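Checking your two-handed gripper demos before you train on them

I spent most of December training policies on data that was quietly broken, so this is the page I wish I'd had back in November. It covers how I go from a pile of raw two-handed demonstrations to a set I'm willing to train on. The method is mostly Solange Arsenault's, with a few bits of mine bolted on and one argument with Valentin Aebischer that I lost.

I'm going to assume you already have a pair of hand-held grippers with marker cubes on them, a camera on each, and a third camera up on your head looking down. If your rig is different, steps 2 and 4 will still be useful and you can skim the rest.

Our task for this round was the box task: stand at the table, go to a box with a lid, work the lid with one gripper, handle a small item with the other. We called the dataset Mostarley (Valentin names everything, don't ask me). The recording tool is Rakik and the cleanup scripts live in a repo called Florkon. You don't need either of them, any logger that gives you video plus timestamps will do.

Step 1. Get a clean starting pose

Every episode starts with both grippers held out in front of you, tips toward the table, cubes where the head camera can see them. Hold still and count to three in your head. It feels silly and you will want to skip it by the tenth take. Please don't! That short still stretch is what everything else gets lined up against, and if you're already reaching when the recording starts, the first second of your tracks is garbage.

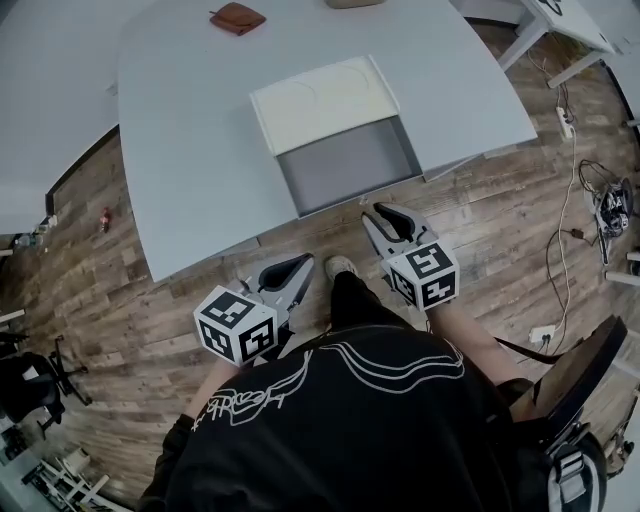

Both grippers pointed at the table, marker cubes in view of the overhead camera. The box is near the front edge with its lid up.

A few things I check before hitting record:

Look down at your own hands through the head camera feed, and don't trust what your eyes tell you. The camera sits higher than your eyes and it's pointed differently.

Watch your sleeves. A floppy cuff sliding over a marker cube cost me a whole afternoon once.

Keep your wrists so that at least one full cube face is toward the camera. Two faces is better, and the pose estimate gets a lot less jumpy.

Step 2. Line up the clocks

This was the big one for me. Three cameras means three clocks, and ours did not agree. On the worst episodes the left gripper video was up to 174 milliseconds behind the head camera, and you'd never spot that by watching the clips one at a time. Everything looks fine! Then you train on it and the policy closes its left hand late, over and over, and you blame the network for two weeks.

The fix is easy. At the end of the still pose, close both grippers sharply, once, then open them. Now you have an event that shows up in all the videos. Find the first frame of the close in each one, call that time zero, and shift the rest. I do the first few by hand so I know what it should look like, then let the script do the others and check its picks.

Do this per episode, please. I tried measuring the offset once per session and reusing it, and it drifted enough over a long session that I had to go back and redo the lot.

Step 3. Use the other gripper's camera

So here's the bit I like best, and it was Solange's idea. The head camera loses a cube whenever you lean in or cross your arms. But the wrist cameras are wide, really wide, and quite often the right gripper's camera can see the left gripper's cube just fine. That gives you a second look at where the left hand is compared to the right one, without going through the head at all.

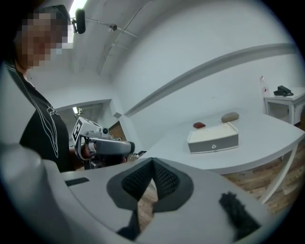 Seen from the right gripper: the left gripper and its cube show up on one side, the box and table on the other.

To use it, run your marker detector on the wrist video after you undistort it. You need a proper fisheye calibration here. I tried getting away with the ordinary lens model and the poses near the edges were nonsense, and the edges are just where the other hand tends to be. Then, for each moment where both the head view and the wrist view give you an answer, compare the two. If they agree, great, average them. If they don't, flag it.

My rule is to throw out wrist detections where the cube is squashed way into a corner of the image. Valentin wanted to keep them all with a low weight, and on his version the tracks came out smoother, so fine, he was right, and that's what the script does now.

Step 4. Watch the flagged ones

Please watch them with your own eyes. We had 800 episodes and I was sure I'd be tossing a big chunk. After fixing the clocks and filling the gaps from the wrist views we kept 797. The other three were truly hopeless: in two of them I'd forgotten the gripper close, and in the last one the logger had died halfway through the lid.

When I play back a flagged episode I draw the two gripper paths on top of the head video and scrub through it. What you're looking for is a path that jumps while the hand in the video doesn't. A slow wobble is usually just the cube turning to a bad angle, and smoothing takes care of it. A sudden flip is the detector picking the wrong way round for a cube face seen nearly flat, and smoothing that makes it worse - cut those frames and fill the gap from the frames on either side.

Step 5. Train something small first

Before you launch the big run, train a tiny policy on a slice of the data and look at the predicted gripper opening next to the recorded one. It takes less than an hour on our old desktop (named Dvorak, also Valentin's doing). If the predicted close is early or late on just one hand, go back to step 2. If both hands are off in position, your calibration is the first place to look.

With the old data, the small policy got hold of the lid and then did this sad little hover with the other hand. With the cleaned set and the very same settings, the hover went away. I haven't run it enough times on the real arms to give you a success rate I'd stand behind, so I won't. I also changed only one thing between runs, namely the data, and I'd suggest you do that too, even though it's tempting to fiddle with the learning rate while you're in there.

Stuff I still haven't sorted out

Fast motion blur on the cubes. Shorter exposure helps but then the wrist video gets dark.

Moments when neither camera sees the left cube. Right now I just fill short gaps and split the episode at long ones. Solange thinks we should use the motion sensors in the grippers for those, and she has a branch going in Florkon if you want to poke at it.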